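Subject: Re: [boxbuilders] Tab joints and slider slots on a panel box

Hi all,

Sorry for the slow answer, I've been up at Gerkura helping my sister move and only got back to the shed last night. Quoting the bit I can help with:

> I'm drawing up a control box for the kids' corner at our open day and I'm
> stuck on two things. First, how tight do you make the tabs and slots if
> the panels are going to be painted? Mine were lovely bare and then wouldn't
> go together after two coats. Second, is it worth having sliders at all, or
> should I stick to push buttons? I've got 100 of the little dark screws
> and no firm plan for them.
> Also what colour did people end up going with? Ours is meant to match
> the Talpur trolley but I can't stand that orange.

Paint first, then. I had the same trouble with the Skandonier box and ended up with a file in one hand and a cuppa in the other for most of a weekend. What I do now is mask the tabs before the first coat and leave them masked until everything's hard. It's fiddly (there are a lot of tabs!) but you get your bare fit back, and a bit of raw edge inside the joint never shows.
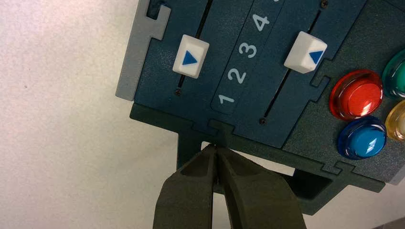

Sliders are worth the bother, in my opinion. Kids will thump a button all day long, but a slider makes them slow down and look at what they're doing, and the grown-ups end up having a go as well. The one thing I'd say is give people something to read the position against. I like a numbered strip between the two slots, with 1, 2, 3, 4 and so on running along it, so both sliders share the same numbers and you only have to line up one lot of lettering. White on dark teal reads nicely too, which is my vote for your colour question. And put an arrow on each knob, blue on white is plenty clear. Your screws can go down near the ends of the slots, that'll use up a few of the 100 at least.

Keep the round buttons as well, mind you. Red, blue, green and yellow on their own panel off to the side of the sliders, so little hands aren't fighting over the same patch. I favour the domed translucent sort – they feel good under the palm and you can find them by touch.

One more thing on the slots. Cut a test piece out of scrap before you commit the good panel. My first go for Skandonier was a whisker too narrow and the knob squeaked the whole way along, drove the dog mad. Candle wax helped for a week or so, then it was back to squeaking.

I've got the Kulitz drawings here, sheet 1050 is the one with the joint spacing. Happy to scan it if anyone wants a copy, just be warned there's a coffee ring over one of the measurements and I've never been sure if it's a 3 or an 8.

Is anybody else bringing a box in January? I can fit two more in the ute if they're not huge.

Cheers from the shed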